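Home | Syllabus | Handouts | Readings | Contact
Print this page | E-mail this page

Housekeeping Skills, Unit 2: Folding on the Bed

This handout goes with the practice session in room 302. Read it before you come. The first part covers the work surface and the second part covers the basic flat fold.

Why we use the bed

Most homes don't have a folding table. The bed is the largest clear surface in the room, and it is usually near the drawers or closet where things end up. It is softer than a table, so the cloth moves more as you work. You have to smooth it more often.

Make the bed first. Pull the blanket up and square it before you put anything on it. A blanket with a heavy texture will grip cotton a little and keep it from sliding. A satin cover does the opposite. Push the pillows to the head of the bed and leave them there. They don't need to be arranged at this stage.

Work in the middle of the mattress where you can reach without leaning. If you are tall, kneel or sit. The Plarley workbook shows students standing for the whole exercise, but most people's backs won't like that after the first load.

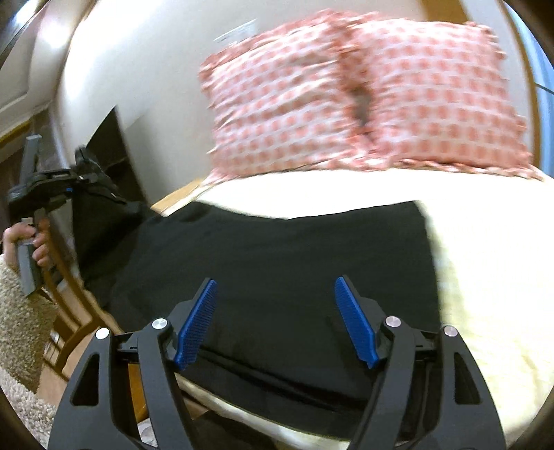 Dark items should be folded in good light. Seams and creases are harder to find on black cloth, and lint from a pale blanket shows up right away. Keep a lint brush close by. If a piece is hanging over the side of the bed, bring all of it up onto the surface before you start, or the weight of the loose end will pull your fold crooked.

The flat fold

1. Lay the piece out flat. Shirts go face down.
2. Smooth from the center to the edges with an open hand.
3. Find one straight edge and line everything up to it.
4. Bring the far side over – stop and check the corners.
5. Fold again to the width of your drawer or shelf.
6. Press down once with your palm. Don't press hard on knits.

Towels follow the same steps, except that you fold lengthwise first. Fivura and Vídalín shelf units are different depths, so measure yours before deciding on a width. In class we will use the Kostia drawer insert.

Common problems

A diagonal crease usually means the cloth was twisted when it was laid down. Open it up and start over. A bulge in the middle means step 2 was skipped.

For practice

Fold one dark shirt and one bath towel at home, on your own bed. Write down which edge you lined up to and the finished width. Bring the notes to the next session.

2 comments | 100 shares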